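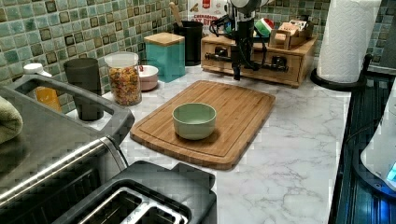
Shared kitchen at Menzies House reopens Thursday

NIRNLOW - The shared kitchen on the ground floor of Menzies House will reopen to tenants on Thursday at 5 p.m., after being closed for most of the spring while the counters, sink and wall tile were replaced.

The building has 138 apartments, many of them studios with a two-burner stove and very little counter space. Tenants have used the ground-floor kitchen for years to cook larger meals, bake, and prepare food for birthdays and holidays. It closed in March when a leak under the sink was found to have spread behind the lower cabinets.

Farnora, which manages the building, said the repair was first expected to take a few weeks. Once the cabinets came out, the wall behind them had to be dried and patched, and the old laminate counter could not be put back in one piece. The company decided to replace the whole run instead of only the damaged end.

The new countertop is white with a thin gray vein pattern like marble. It runs into the corner, where new tile has been set on the wall. Farnora said the old counter was dark brown and had been a regular subject of complaint because crumbs and spills were hard to see on it, especially in the evening.

The kitchen has also been restocked. Much of the old equipment was thrown out during the work, including several plastic cutting boards that had been scored too deeply to clean. They have been replaced with wooden boards from Dreroris, a kitchen supply store on the other side of Nirnlow. The boards have rounded corners and a groove inside the edge to catch juice.

A notice sent to tenants last week asks that the wooden boards be washed by hand and left standing on edge to dry. They should not go in the dishwasher or be left in the sink. Raw meat and fish should be cut on the separate boards kept in the lower cabinet, and those are to be washed in hot water right after use.

Pale green bowls have been added for mixing and serving. Tenants may use them in the kitchen and in the dining room next door but are asked not to take them upstairs. According to the notice, most of the bowls bought two years ago left the kitchen within a few months and were never returned.

A wooden storage box with black metal fittings stands on the counter, with a small wooden tray of packets on top of it. Cooking spoons and spatulas go in the black holder by the wall. Farnora said it wanted the things people reach for most often to be out where they could be found, after tenants said in a survey that they spent too much time opening drawers.

The survey was handed out in the lobby in April. Storage came up more than any other subject. Several people asked for a place to leave dry goods between visits, and others complained that food left on open shelves had been used by someone else or had gone stale. Under the new rules, anything left on the counter is for everyone. Private food must be marked with an apartment number and kept in the tall cupboard, which has been divided into 28 sections. Sections can be reserved at the front desk for 2 months at a time, at no charge.

Unmarked food in the cupboard will be moved to the counter on the first Monday of the month and may be used by anyone. Opened packages without a clip or lid will be thrown out. The refrigerator will be cleared on the same day, and the rules there are stricter - everything needs a number and a date, including drinks.

The sink has been moved slightly to the left to make room for a longer stretch of counter beside the stove. It now has a single deep basin. The old double basin was too narrow for baking sheets and stock pots, and tenants often washed them in the laundry room, which caused problems with the drain there. The laundry room sink should now be used only for laundry.

Both ovens are the same ones that were in use before the closing. They were cleaned and checked during the work, and the door seal on the left one was replaced. The burner at the back right of the stove, which had not lit reliably since last fall, has been repaired.

Hours will be the same as before, from 7 a.m. to 10 p.m. every day. The door opens with the apartment key. Tenants who want the kitchen to themselves for a private meal can sign up at the front desk for a period of up to three hours, but not on weekday evenings between 5 and 8, when demand is highest.

Each person using the kitchen is expected to clean the counter, stove and sink before leaving. The new surface can be wiped with dish soap and a damp cloth. Scouring powder and steel wool should not be used on it, and hot pans need to go on a trivet or a folded towel. Knives should be used on a board at all times. Farnora said marks from direct cutting were part of the reason the last counter could not be saved.

Tomato sauce, coffee, red wine and turmeric should be wiped up right away. A bottle of soap and a stack of cloths will be kept beside the sink, and used cloths go in the bin under it. They will be collected and washed twice a week.

The cost of the work was covered by the building's repair fund and by insurance on the leak. There will be no change in rent or fees as a result, Farnora said. A second stage, in which the dining room floor will be sanded and the chairs replaced, is planned for the fall. The kitchen is expected to stay open during that work, though the connecting door may be closed for several days.

Soup and bread will be served in the dining room on Thursday from 5:30 p.m. Tenants are welcome to bring a dish to share. Anyone who took bowls, pans or baking sheets upstairs before the kitchen closed can return them the same evening or leave them at the front desk at any time.

Problems with the stove, sink or refrigerator should be reported to the Farnora office on the ground floor, which is open on weekdays from 9 a.m. to 4 p.m. After hours, a form is available in the rack outside the office door.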